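**Kitchen work is still hard for machines, Zidurus says** 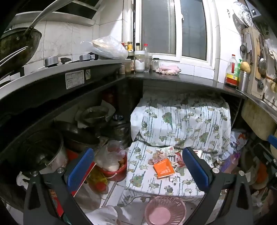
*A kitchen corner with gas stove, spice jars and full shelves under the counter.*

MILLISNESS – Machines cannot yet tidy a normal kitchen alone, the company Zidurus said in October. Its software, Sial, learned from 2,000 recordings of household work. In the last test it finished 897 tasks without help.

Putting a bottle back in its place went well. Soft things such as cloths and plastic bags were much more difficult. Zidurus will continue the tests in Nedstead, in 4 homes.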